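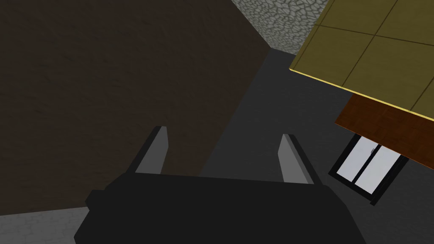
Fig. 1. Simulated room from the gripper's side: fingers open, nothing held, dark brown panel close on the left.

Household Robots, Unit 2: Can a machine do the chores yet?
Notes by Aurelia Gavrilă. Read before the August practical.

2.1 What counts as doing a chore

For this unit a chore is done when a person would not have to go back and do it again. A cupboard door left half open fails. So does a plate put away with food on it. Demonstration films often stop at the grasp, and the grasp is a small part of the job.

2.2 Why we start in simulation

The Suvel exercises run in a rendered room before anyone touches the arm in the Orkwood lab. A student can make 2,000 attempts at a door overnight and break nothing. The cost is that surfaces are simpler than real ones. Compare the floor in Fig. 1, plain dark grey, with any kitchen floor you know - crumbs, glare, a mat that slides.

Note also how little a close view can tell you. The brown panel could be the side of a cabinet or the top of a table. A person would step back and look again. Your program has to be told that stepping back is allowed, and when.

2.3 Where things stand

Shop floor: good, if the parts arrive in the same place each time. The packing cell at Tokilgate handles one size of carton and is stopped for every change of size.

Home, fixed task: fair. Opening a known drawer or wiping a clear worktop can be made to work most of the time.

Home, open task: poor. "Tidy the kitchen" needs the machine to decide what belongs where, and two households will not agree.

Jakubowski's rule of thumb, which we use for marking: if a person needs 30 seconds and the robot needs 60, that is acceptable. If the person has to stand and watch it, the person's time is counted as well.

2.4 For the practical

Bring a written plan for opening one hinged door. State where the gripper begins, which part it will hold, how it knows the hold is good, and what it does if the hold is lost. Leave out speed for now.

Marks are given for the recovery step even if the door stays shut. Last year most plans had no recovery step at all, and the arm went on pulling at air.

Reading: course pack, the section on contact and friction. Skip the derivation - we will do it on the board.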